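# Trudance: a celebrity gossip headline collection

Hello, and thank you for stopping by! Trudance is a set of 3000 headlines and opening paragraphs about famous people, gathered from entertainment pages and sorted by hand into what each story claims to know and how it claims to know it. Bushra Janjua and I started it one July over a very long lunch, after we'd both read the same "split" story on four different sites and found that all four were quoting each other (round and round it went!).

## What you'll find inside

- `headlines.csv` has one row per story, with the headline, the first paragraph and our labels
- `sources.csv` lists the 145 kinds of phrase used to point at a source, from "a pal told us" to "according to court papers"
- `retractions.csv` holds the 483 stories that were later corrected, softened or quietly taken down
- `notes/` is where we argued with each other, and you're very welcome to read it

The label we're fondest of is `insider`, which covers any unnamed friend, source, onlooker or "someone close to the couple". Eluned Ruddock wrote the guidance for it and she is wonderfully strict: if the story doesn't give a name or a job title, it goes in as `insider`, however grand the wording sounds.
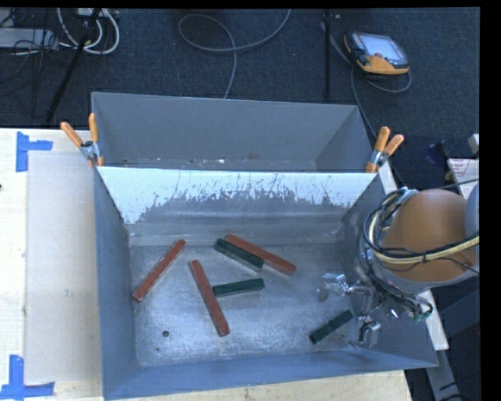 We did go back and forth over stories that rest on a social media post. In the end we gave those a label of their own, `own_post`, as a singer announcing her engagement herself is quite a different thing from a cousin's neighbour doing it for her. Where the post had been deleted we kept the label and put a `1` in the `gone` column.

## How the labels were made

Each story was read by two of us. Humaira Shaikh and Haris Mughal took the royal and reality television stories, and the rest of us shared out film and music. The two readers disagreed on 270 rows, and you can pick those out with `disputed = yes`. Please don't drop them without a look, they're some of the most interesting ones!

## Known gaps

Nearly everything is in English and leans heavily towards British readers, so there's far more about soap actors than you might expect. Sport is missing apart from footballers' weddings. Photo captions aren't included either.

## Using it

Load it with whatever reads a CSV. The text is UTF-8, and the curly quotes have been left just as we found them. Please be kind with it, too: a row tells you that a story was printed, and says nothing on whether it was true.

Corrections are always welcome through the issues page. Do give the row number if you can.

Laiba Warraich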